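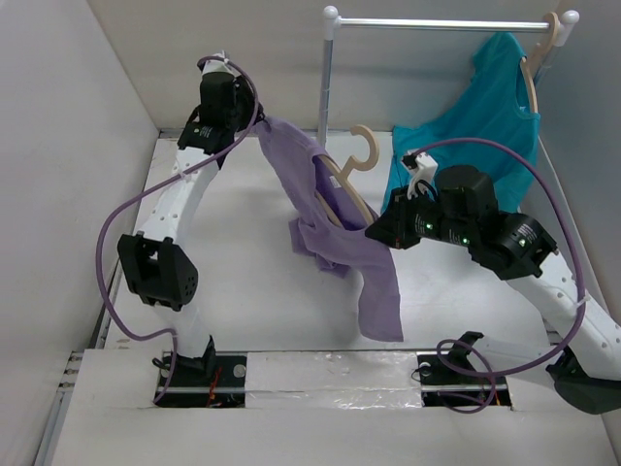
Hanging shirts without wrecking the collar?

Carker
Nov 8, 2020
Right, settle something for me. When you put a T-shirt or a jumper on a hanger, do you go in through the neck or up from the hem? I've always shoved it in at the neck because it's quick, and now half my tops have gone baggy there. Mostly wooden hangers, the ordinary curved hook sort, on one of those little silver rails in the box room.

sandoval14
Up from the hem, every time. Lay it flat on the bed, slide the hanger up inside, poke the hook out of the neck and lift. My mum drilled it into us!

Zikarham
Hem is fine if you've got a bed's worth of space and nothing else to do. I hang things straight out of the basket, standing up, and I go through the neck one shoulder at a time. Tilt the hanger right over so one end drops in, then swing it level. Been doing it for years and my collars are all right.

sandoval14
Your collars are all right because you wear shirts with buttons, you said so in the ironing thread :)

Zikarham
Some of them have buttons. Some.

Skadov
Depends on the top, surely? Thin cotton I'd hang either way. Anything knitted I wouldn't hang at all - I fold it over the bar of the hanger, sleeves and all, and it keeps its shape. Lost a lovely lilac jumper to shoulder bumps in September and I'm still cross.

Carker
Folding over the bar is a good shout, but doesn't it slide off? Mine end up on the floor in a heap.

Skadov
On shiny wood, yes, a bit. I wound an elastic band round each end of the bar. Looks daft, works.

sandoval14
Also don't cram the rail. I had about 14 things on mine and they all came out creased whatever I did.

Carker
OK, trying the hem way with this week's wash. The jumpers are going back in the drawer for now.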